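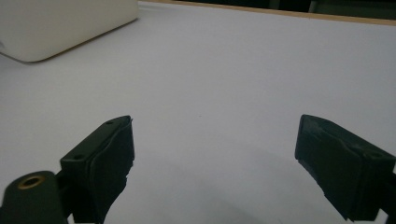
Skovura 二号楼用电、消防与通道安全检查表(附检查意见)

适用范围:二号楼一层作业间、仓储间、配电间及北侧走廊。
检查人:Csenge Kun
复核人:Bríd Ní Bhriain
检查方式:目视检查、仪表测量、功能试验。
结果标记:合格 / 整改 / 未查。标记为“整改”的项目须填写意见,复查前不得改动原标记。

一、配电间

1.1 配电箱门能正常关闭并上锁,钥匙存放位置有标识。
结果:合格
1.2 箱前操作空间无堆放物。
结果:整改
意见:箱体右侧堆有纸箱两摞,纸箱外沿已越过地面黄线。当场移走。上一轮检查有同样记录,地面黄线磨损,建议重新划线。
1.3 回路标签与实际回路一致。
结果:整改
意见:七号回路标签写“仓储间照明”,断开后熄灭的是北侧走廊东段照明。仓储间照明实际接在九号回路。图纸与现场标签错误相同,应同时更正。
1.4 剩余电流保护装置按下试验按钮后能够动作。
结果:合格
意见:逐个试验,全部脱扣并能复位。按钮试验只验证机械动作,动作时间由 Szalai 在年度检测中测量。
1.5 接线端子无变色、无焦味。
结果:合格
意见:开盖由持证电工完成。中性线排有一颗螺钉松动,已按规定力矩紧固并做标记。

二、移动电器与插座

2.1 登记在册的移动电器均在检测有效期内。
结果:整改
意见:登记 128 件,已贴有效检测标签 92 件,其余三十六件待测。待测件多为充电器和显示器电源,应集中送检。登记册中有两件编号重复,需重新编号后再测。
2.2 电源线外皮无破损,插头无松动。
结果:整改
意见:仓储间吸尘器电源线在入机处外皮开裂,已停用并挂牌。不接受用绝缘胶带包扎后继续使用。
2.3 延长线不串接,不穿越门缝,不压在家具腿下。
结果:合格
2.4 多位插座总负荷不超过铭牌额定值。
结果:合格
意见:茶水间电热水壶与微波炉已分接两个墙壁插座。上次意见关闭。
2.5 不使用的充电设备已断电。
结果:未查
意见:检查在上班时间进行,本项须在下班后查看,安排在星期六上午补查。

三、灭火器材

3.1 灭火器数量与平面图一致。
结果:合格
意见:平面图标注 8 具,现场 8 具,位置相符。
3.2 压力指针位于绿区,铅封完整。
结果:整改
意见:北侧走廊末端一具铅封缺失,压力正常。使用情况不明,按已使用处理,送 Bokia 检修,期间以备用件替代。
3.3 灭火器类型适合所在区域的火灾种类。
结果:合格
意见:配电间门外为二氧化碳型,其余为干粉型。若仓储间今后存放锂电池,本项需重新评估。
3.4 检查卡按月签字。
结果:整改
意见:有三张卡缺一个月签字,不得补签。在卡上注明“漏查”。 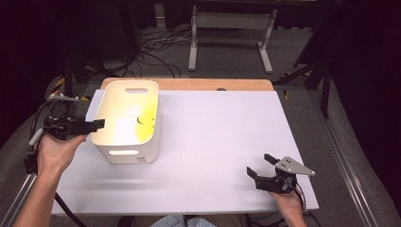 Orkholm,5月

四、疏散通道与应急照明

4.1 疏散门向外开启,单手可推开,无附加门锁。
结果:合格
意见:北门推杆阻力偏大,铰链加油后复试正常。下次检查仍应试推。
4.2 通道净宽满足要求,无临时堆放。
结果:整改
意见:北侧走廊放有两辆平板推车,停放时占用通道。推车停放区改至仓储间卷帘门内侧。
4.3 应急照明断电后自动点亮。
结果:整改
意见:断电试验中走廊中段一盏灯未亮,另一盏亮度明显偏低。两盏均为同一批次,建议整批更换电池,单独更换会使后续记录难以对应。
4.4 疏散指示标志方向正确,无遮挡。
结果:合格
4.5 集合点标牌清晰可见。
结果:整改
意见:标牌被树枝遮住下半部分,已报绿化养护。

五、工作台与物料存放

5.1 台面平整,边缘无毛刺,无翘起。
结果:合格
5.2 台架紧固件无松动,受侧向推力时不晃动。
结果:合格
意见:靠窗一张台脚垫片缺一块,已补。补后以水平尺复核。
5.3 开口式塑料箱箱体无裂纹,提手孔边缘完整。
结果:合格
意见:提手孔处受力集中,检查时应用手指沿孔边触摸一圈,细裂纹目视容易漏掉。箱体标签应贴在正面,内容物变更后须同步更换标签。
5.4 货架顶层物品距喷淋头不小于 400 毫米。
结果:整改
意见:仓储间 C 列顶层最高处实测低于要求。已将空包装下移。须说明,400 毫米为本楼内部规定,如喷淋设计文件另有更严要求,从其规定。设计文件目前由 Szalai 保管,复核时应取得副本。
5.5 货架载重牌齐全,数值可读。
结果:整改
意见:A 列载重牌缺失。在补装前该列不得增加货物。
5.6 货架立柱无撞击变形。
结果:合格
意见:B 列首根立柱护角有新擦痕,立柱本体用直尺靠测无弯曲。擦痕位置已记入货架图。

六、梯具与登高

6.1 梯脚防滑垫完整。
结果:合格
6.2 人字梯限位拉杆能完全张开并锁定。
结果:整改
意见:编号 L-3 的人字梯左侧拉杆弯曲,张开不到位,已移出使用区。修复与报废由复核人决定。
6.3 梯具有唯一编号并列入台账。
结果:合格

七、急救与应急联络

7.1 急救箱内物品与清单一致,无过期。
结果:整改
意见:洗眼液过期,弹性绷带缺一卷。清单本身为旧版,未列烧伤敷料。
7.2 应急电话表张贴于出入口,号码有效。
结果:整改
意见:表中 Bokia 值班号码已停用,拨打后为空号。其他号码逐一拨通。

八、复核意见(Bríd Ní Bhriain)

对 1.3:同意。更正前在配电箱门内侧加贴临时说明,写明七号、九号回路的实际用途。检修断电时以验电结果为准。
对 2.1:待测件在取得标签前集中存放,不发放使用。检查人原意见未写明这一点,现补充。
对 3.2:同意送检。备用灭火器编号须写入平面图附注,取回原件后再改回。
对 4.3:不同意只换电池。亮度偏低的一盏灯罩内侧已发黄,应整灯更换,其余同批灯具换电池后做满时长放电试验,并记录熄灭时间。
对 5.4:下次检查请写出实测数值。“低于要求”无法用于前后对比。
对 6.2:L-3 报废,锯断后处理。

检查人回复(Csenge Kun):5.4 实测值在现场记录本中,将誊入本表。4.3 按复核意见执行,放电试验须避开作业时段。1.3 临时说明已贴。

未关闭项目转入下一轮检查表,沿用原项目编号。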